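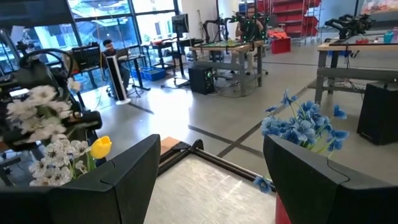

White, yellow and blue artificial stems at the metal-topped table.

Artificial Flowers: Frequently Asked Questions

These answers cover the care, sorting, arranging and storage of artificial stems bought from Flurik, either singly or in mixed bunches. Product codes are given on the stem tag. Questions about orders and deliveries are dealt with on a separate page.

GENERAL

What are the stems made of?
Most of our petals are polyester fabric, cut and heat-set. Tulips in the Cladetti range have moulded petals with a soft coating. Stems are wire inside a plastic sleeve, and the wire runs to within a short distance of the flower head. The exact make-up of each stem is printed on its tag.

Do the colours fade?
Yes, in direct sun. Blue fades first in our experience, then yellow. White does not fade but may turn cream. Stems kept by a large window should be turned every few weeks so that both sides age at the same rate. A UV spray slows fading and will not reverse it.

Can they be used outdoors?
Only stems marked "outdoor" on the tag. The wire in indoor stems will rust where it has been cut.

SORTING AND SETTING OUT

I have bought a mixed box. How should I sort it?
Sort by colour first, then by head size, then by stem length. Sorting by length first takes longer, as stems are often bent for packing and have to be straightened before they can be compared. Keep single flowers such as tulips apart from bunches, otherwise the closed heads get caught under the sprays and are pressed flat.

What surface is best to work on?
A hard, smooth one. Metal tops are easy to wipe down and do not hold loose fibres. Scuffs and scratches on the metal do no harm to the flowers provided there are no raised burrs; run a cloth over the top before you start, and file down any spot where it snags. Avoid tablecloths and felt. Ruffled petals pick up lint, and it is slow work to get out.

My table is shiny and I can't judge the whites against it. What can I do?
Bright metal throws light up into the petals and makes cream and white look alike. Put a sheet of matt grey card under the stems while you match them, or tilt the lamp away from you.

How do I stop stems rolling off the table?
A raised rail along the far edges is enough for straight stems. Curved stems tend not to roll. Bunches should be stood upright in a container with a heavy base – a bunch with a wide spread will tip a light one.

ARRANGING

How do I open out a bunch that has arrived flat?
Hold the bunch at the point where the stems join. Bend the outer stems away first, working round in one direction, and leave the middle stems until last. One bloom should stand a little higher than the rest and one or two should sit well outside the main group. Evenly spaced heads at one height look artificial from any distance.

Can thin stems be bent more than once?
Yes, but not at the same point. Make a long curve over several centimetres in place of a sharp bend. Sharp bends whiten the sleeve and the wire will eventually break. We test thin stems to 27 bends at one point before sale; after that we make no claim for them.

Which colours go together?
This is a matter of taste. White and blue with a single yellow flower is a common choice and is easy to keep in balance. Use the yellow once only, low down, next to the smaller white heads. With more than 3 yellow flowers the blue tends to be lost.

How should I use two sizes of white blossom?
Large heads above and small heads below, as a rule. Small blossoms with dark speckled centres read better at close range, so place them near the front edge. If they are set at the back, the centres cannot be made out and may be taken for dirt.

Should a tulip be upright?
It does not have to be. A slight tilt of the closed cup looks more natural. Bend the stem below the leaf joint and leave the part directly beneath the head straight.

CLEANING

How do I remove dust?
Use a hairdryer on its cold setting, held at arm's length, or a soft dry brush. Always brush from the centre of the flower outwards. Do not use a vacuum cleaner on ruffled petals, even with a cloth over the nozzle.

Can they be washed?
Moulded petals can be wiped with a damp cloth. Fabric petals may be dipped briefly in cool water with a drop of washing-up liquid, then hung head down until fully dry. Test one flower first, as dark blues can run.

STORAGE

How should stems be stored?
Lay them in a long lidded box, heads at alternate ends, with no more than 9 bunches to a layer. Put acid-free tissue between layers. Keep the box away from radiators.

Do you sell boxes?
Yes. The Papadakis box takes one layer of bunches or two layers of single stems. It is supplied flat with a spare lid.

A head has come off its stem. Is it faulty?
Usually not. Most heads are a push fit so that they can be replaced. Press the head back on with a slight twist. If it will not hold, use one small drop of clear glue and leave it overnight. For replacement heads, write to Brynhildur Bech at our Ralville workshop, quoting the code on the tag. Codes below 322 belong to the old range, for which white heads only are still held in stock.

Page last checked September 2019.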